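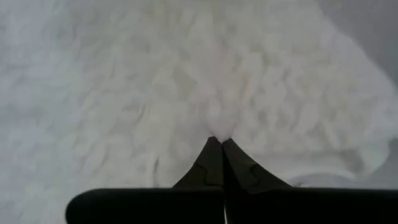
Software tips for picking up soft, fluffy and floppy things

I've been getting a small arm to handle household textiles for a good while now, and soft things are still my favourite job. A mug is a mug wherever you put it. A fleece blanket is a different shape every time you let go of it! These tips have piled up in a notebook next to the bench, and Kalliopi Mitsotakis-Vlachou from our Camirley workshop evenings has nagged me into typing them up. They're all on the software side. If you're after advice on finger pads and springs, that's on the other page.

Nothing here needs a fancy set-up. If you can read the finger position, get pictures from a wrist camera and send small moves to the arm, you can use nearly all of it.

Seeing white on white

Lock the exposure before you do anything else. With auto exposure on, a dark pair of fingers and a pale blanket will fight each other all the way down, and your picture will get brighter and darker as the arm moves. Every threshold you set will be wrong a second later. I set mine by hand so that the brightest tufts sit just under the top of the scale, then leave it alone for the whole session. Do the same with white balance (I forgot this for a month and thought my colour code was broken).

Don't bother with edge detection on a fluffy surface. You'll get edges everywhere and none of them mean anything. What works far better is to blur the picture quite heavily and look at the slow changes in light and shade that are left. Tufts come out as pale bumps, hollows come out as soft grey patches, and you can pick the bumps with a plain local maximum search.

Up close the wrist camera may well go soft. Mine does. So do your choosing from higher up, where things are sharp, and only use the close pictures for checking. I take the choosing picture 96 mm above the pile, and everything after that is treated as a rough guide.

Mask out your own fingers. They're always in the same place for a given opening, so save one mask for open, one for shut and a couple in between, and look up the nearest. Before I did this my tuft finder was very fond of the shine on the fingertips.

If you have a depth camera, be a bit suspicious of it over fluff. Readings on long pile jump about, and mine tends to report a surface somewhere down inside the fibres. Take the median of several pictures with the arm held still and the noise settles down a lot.

Choosing where to pinch

A pinch wants something sticking up. Flat, smooth patches look tempting to a planner because they're easy to measure, but two pointed fingers just slide across them. Score each candidate on how much it stands above its neighbours, and throw away anything flat.

My score is very simple: height above the local average, minus a penalty for being near the edge of the pile, minus a penalty for being near any spot that failed lately. That last one made a huge difference. Without it the arm would go back to the same hopeless tuft over and over like a fly at a window. I keep a list of the last 12 failed spots and let each one fade with time.

Rolled edges and hems deserve their own score. If the job is to lift a whole blanket, a fold or border is a much better handle than a tuft in the middle, as you get the cloth itself and don't just pull the pile. If you only want to tease apart a heap of wadding, go for the tufts. I keep two sets of weights in a settings file and swap them by job name.

Turn the wrist so the fingers close across a ridge, never along it. You can get the ridge direction from the same blurred picture – take the gradients in a small patch round the chosen point and find the main direction. It's about ten lines of code and it improved my grasps more than any learned model I've tried. (I'm fond of learned models too! But do this first.)

Going down

Slow down early. I plan the approach as two moves: a quick one to a point well clear of the pile, then a slow straight drop. Keep them as two separate moves in the code, with separate speed limits, so you can fiddle with the second without upsetting the first.

Forget contact detection on the way in. On a wooden block you get a lovely clean bump in motor current. On fleece you get nothing at all until you've pressed right through to the table. So set the depth by plan, and use the current reading only as a safety stop for hitting the table. I go 7 mm below the height of the tuft for long pile and less for anything flatter.

Always put a hard floor in the software. One line that clamps the lowest height you'll ever send, checked at the very last step before the command goes out. Not in the planner, where some clever later change can get round it. I've been saved by this more often than I'd like to say.

Closing

Close slowly and all the way. Quick fingers push air and fluff out of the gap. With a soft load, the two tips will nearly meet even on a good grasp, which leads to the most useful tip on this page:

Don't use finger gap to decide whether you've got it! Most example code checks whether the fingers stopped before fully shut, and calls that a success. For a pinch of fleece the difference between holding and empty can be smaller than the wobble in the reading. I spent a whole October adjusting that number before I gave up on it.

Compare pictures instead. Save one just before closing and one just after. If the grasp is good, the clumps near the tips will have been drawn in towards them, and the rest won't have moved much. Optical flow on a ring around the fingertips does this nicely. I add up how much of the movement points inwards and set a threshold on that single number. It costs very little to run and it's easy to plot when you're puzzled.

Then do a small test lift and take a third picture. When the material is held, the patch right at the tips stays put in the camera's view while everything further out drops away. When it isn't held, the whole lot drops away together. Between the closing check and the lift check I hardly ever carry on with an empty grip now.

Lifting and moving

Lift straight up first, even if the drop-off is sideways. Dragging a blanket across itself rolls up the part you're holding and the tuft gets worked out of the fingers.

Limit the jerk as well as the speed. Most motion libraries have a setting for it that people leave at the default. A blanket has a lot of swing in it, and a gentle start beats a tighter squeeze.

Tell your planner about the dangling bit. I hang an imaginary box under the gripper as soon as the lift check passes, and remove it on release. The box is always too big, and I don't mind. The one time I made it a snug fit, the blanket swept a tray of screws on to the floor.

Opening again needs a little wiggle. Fluff clings to fine tips, so open, wait a moment, make two tiny side moves, then rise. Put that in one function called release and use it everywhere.

Logging, the dull bit that pays

Save every attempt, good or bad, with its three pictures, the chosen point, the wrist angle, the depth and the result. Use plain folders and a text file for each attempt. I've got up to 3000 of them on an old drive and I still go back to the early ones.

Store the settings with each attempt too. Otherwise you'll have a wonderful evening and no idea which numbers gave it to you.

Write a replay script before you write anything clever. Mine loads an old attempt, runs the current tuft finder over it and draws the old pick and the new pick side by side. I can try a change over breakfast without turning the arm on, which is lovely.

Label failures by cause, with very few causes. I use slid off, too shallow, pulled out, and other. When other gets big, I look through it and see if it wants splitting.

Quick odds and ends

Shake or fluff up the pile between runs, or your code will learn one lump by heart.

Try dark fleece before you call anything finished. My blur-and-bumps trick needed different numbers for navy and wouldn't work on black at all until I moved the lamp.

Give every wait in the code a name. You'll want to shorten them later and you won't remember what they were for.

Keep the stop button where your other hand naturally rests.

Next job is towels, which Kalliopi swears are easier. I've got a stack of them ready and will add the settings when I've found some that work.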